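Trornach Household Resource Office
18 Jan 2026

1/ The office has published its winter guidance on food storage and kitchen waste for residents of the Trornach district. This thread sets out the main points. The full leaflet is available at the front desk and at the Custetti branch library.

2/ The guidance draws on a household survey carried out last March. A total of 3,831 households returned the form. Of these, 81 percent said they throw away cooked leftovers at least once a week.

3/ Bread, rice and salad greens were the foods most often discarded. Meat and fish were discarded less often but made up a large share of the reported cost.

4/ Cooked food should be cooled, covered and placed in the refrigerator within two hours. Large pots of soup or stew cool faster when divided into shallow containers.

5/ Leftovers should be labeled with the day they were cooked. Most cooked dishes keep for three to four days. Food that will not be eaten in that time should be frozen.

6/ Covering food. A lidded container or a plate set over a bowl is suitable for most leftovers. Where plastic wrap is used, residents are asked to tear only the length needed and to follow the steps printed on the box.
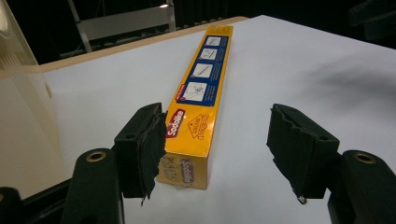
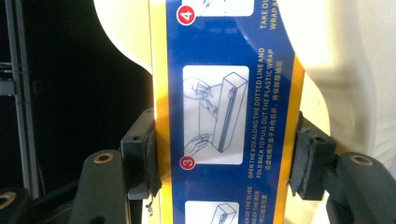
Packaging with printed instructions.

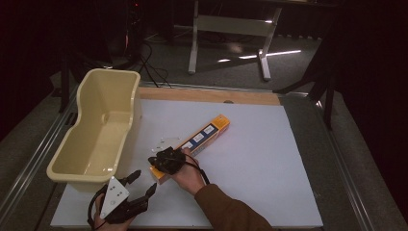
7/ Disposal. Used plastic wrap is not accepted in the blue recycling carts. It belongs with general trash. Empty cardboard boxes may be recycled once any metal or plastic cutting strip has been removed.

8/ Food scraps may be taken to the collection points at Tunero Street and Chettiar Park. Meat, bones and cooking oil are not accepted at Chettiar Park — these go to Tunero Street only.

9/ The office has 700 countertop scrap pails for residents who do not yet have one. One pail is available per household, and proof of address is required.

10/ Apartment buildings with 22 or more units may request a shared scrap bin. The request must be made by the building owner or manager in writing.

11/ Questions about the survey or the leaflet may be sent to Setareh Moradi, Public Information, at the office's main address. Printed copies in large type can be mailed on request.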